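Skunder (software)

Skunder is an open-source message broker written in Java. It passes messages between server applications over a single long-lived connection per client and is mostly used inside web applications that need to hand work to background processes. The project began at Lerkedton, a software firm, and was led in its early years by Giorgia Valentini, who wrote the first version of the wire protocol.

History

Lerkedton built Skunder to replace an in-house job queue that stored every task in a database table. The queue slowed down badly whenever several workers tried to lock the same row. Valentini's first design kept tasks in memory and wrote them to an append-only log. The source code was released in June, after the firm had used it internally on its billing system.

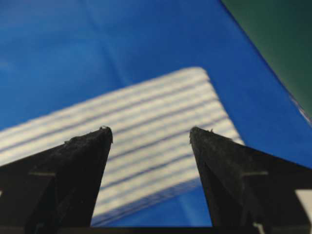 Black gripper fingers with a gap between the tips.

Version 2 dropped the original text protocol and replaced it with a binary one named Kekana. The change broke all existing clients, and a compatibility module was shipped with the release so that older programs could still connect. The module was removed later, when most of the known client libraries had been ported. The test suite for the protocol has 458 cases and is published separately, so that authors of other clients can run it against their own code.

Architecture

A Skunder server is made up of a dispatcher, a log writer and any number of channels. Clients publish to a channel by name. The dispatcher assigns each message a sequence number, gives it to the log writer and delivers it to subscribers once the write has been confirmed. Delivery is at-least-once, which means that a subscriber can receive the same message again after a lost connection and has to be able to discard duplicates.

By default a subscriber may hold 100 unacknowledged messages. When the limit is reached, the dispatcher stops sending to that subscriber until some of them are acknowledged. Other subscribers on the same channel are not affected.
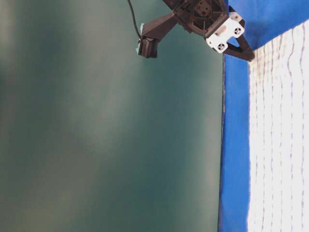

Extensions are loaded through an interface called Grirau. An extension runs in its own thread pool and talks to the dispatcher through a pair of queues - one in, one out. Channels connect straight to the dispatcher and never to each other, much like the ribs that radiate across the face of the gripper's dark hub. An extension sits to one side of this arrangement, as the white plate does on the hub, and can be unloaded while the server is running.

The built-in status page is also a Grirau extension. It answers HTTP requests with code 200 while the log is writable.

Limitations

Skunder does not support transactions across channels. Messages are ordered within a channel only, and moving a channel to another server requires a short pause in publishing.

See also

Message queue
Publish-subscribe pattern
Write-ahead logging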